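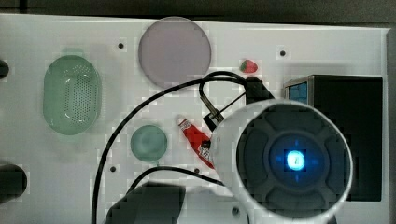

Refaire passer les câbles du poignet, épisode 2

Bon, je vous avais promis la suite, la voilà ! Pour ceux qui débarquent : Karkanus, c'est le petit nom du bras de l'atelier, et depuis début novembre il me faisait une coupure de la pince dès que le poignet tournait un peu loin. Pas à chaque fois, évidemment, sinon ce serait trop simple. Une fois sur dix, puis une fois sur trois, puis plus rien pendant deux jours (et là, bêtement, on se croit guéri).

J'ai d'abord soupçonné le logiciel. Une soirée entière dans les journaux, 159 lignes d'erreur, toutes identiques : perte de communication avec la pince. Volkan Güler m'a dit au téléphone « arrête de lire, va tirer sur le câble ». J'ai tiré sur le câble. Coupure immédiate. Merci Volkan.

Le coupable : le connecteur côté pince, qui encaissait toute la tension. Les deux câbles noirs traînent sur le plateau blanc, et le plus long fait une boucle avant de rentrer dans le mécanisme. Cette boucle, je l'avais faite trop courte au montage, par coquetterie, je trouvais ça plus propre. Résultat, à chaque rotation c'était la prise qui servait d'attache.

Ce que j'ai fait, dans l'ordre, si ça peut servir à quelqu'un :

Arrêt complet, bras au repos, alimentation débranchée au mur. Je le répète parce que Helmi Tikkanen m'a déjà attrapé une fois à travailler avec le bouton d'arrêt enfoncé et rien d'autre, et j'en entends encore parler.

Connecteur dévissé, broches regardées à la loupe. Une un peu tordue, redressée à la pince fine en retenant ma respiration.

Câble remonté avec 15 centimètres de mou en plus, puis bridé sur la pince avant la prise. Le collier serre la gaine, la prise ne porte plus rien.

Rotation à la main, dans un sens puis dans l'autre, en surveillant que rien ne se coince entre le poignet et les doigts. J'ai dû déplacer le collier deux fois, et en couper un neuf tout juste posé, grrr.

Remise sous tension, et là seulement, vitesse réduite.

Pour les essais je garde toujours le même bazar : la passoire vert pâle, l'assiette vieux rose, la petite coupelle verte, le tube rouge et la fraise en jouet. Il y a du plat, du rond, du minuscule, et la fraise est une vraie peste à attraper quand elle est couchée. Si la pince doit décrocher, c'est en allant la chercher, le poignet bien tourné.

J'ai lancé 6 séries hier soir, zéro coupure. Je ne crie pas victoire, le câble a quand même souffert et j'en ai commandé un de rechange. Il me reste aussi à trouver une solution pour le mou : tant que le câble se balade sur le plateau, il finira par embarquer une assiette. Sirkka Salminen me conseille une potence à ressort, moi je penche pour une gaine le long du bras. Si vous avez déjà essayé l'une ou l'autre, les commentaires sont ouverts, je prends tout !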